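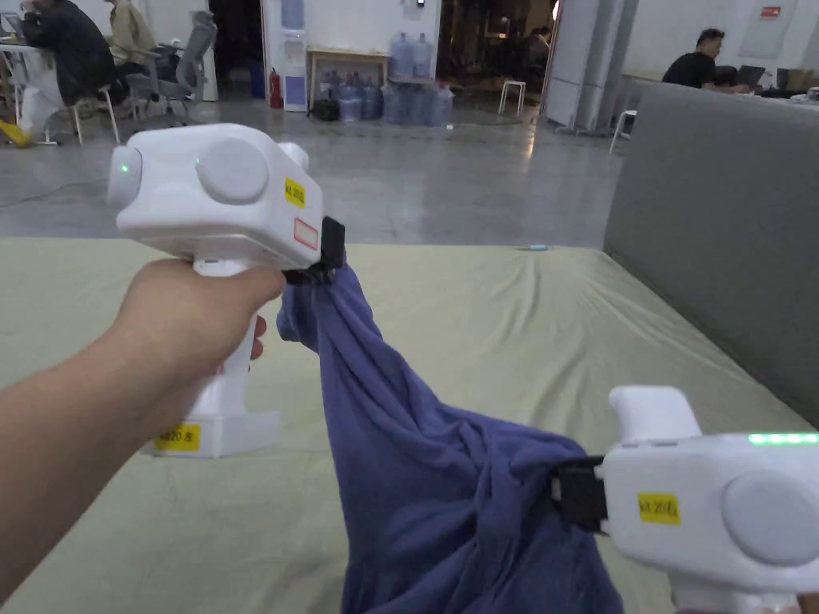 Laundry folding

Laundry folding is the job of turning a clean, dry heap of clothes, towels and sheets into flat shapes that stack. I've kept this entry on the Willetti household wiki going for years now, and I still learn something every time I edit it (mostly from people telling me I'm doing sleeves wrong).

Finding the corners

Soft garments come out of the basket twisted, and the first step is always to find two points you can hold. On a shirt I go for the shoulders, on a towel any two neighboring corners. Hold one up, let the rest hang, then run your other hand along the edge until you reach the second. Pull the two apart and most of the twist drops out by itself. Thin cotton knits are the worst for this – they roll up into a rope and the hems hide inside!

Surface

A bed works, a table works better. I like a bit of padding with a plain sheet over it, because cloth slides around on bare varnish and drives me up the wall. Smooth the sheet now and then, but don't fuss over it. A few creases underneath won't print onto a T-shirt.

Common folds

The Wada fold is the one I use for shirts: face down, sides in to the middle, sleeves back on themselves, then up from the hem in 3 parts. The Plokulier fold is quicker and starts with a pinch at the shoulder and another halfway down the same line, crossing your hands and giving it a shake. I love it and get it right maybe half the time. Pants go leg on leg, then in thirds. Fitted sheets have their own entry, and they deserve it.

Storage

Stacks lean once they get tall, so I stop at the height of the shelf lip. My Vodness drawers are 570 mm wide inside and 300 mm deep front to back, which takes two rows of shirts standing on edge like files. The tall version is 920 mm high and handier for towels. Heavy sweaters go at the bottom, folded and never hung, or the shoulders grow little points.

See also: Fitted sheets, Sock pairing, Ironing, Linen closet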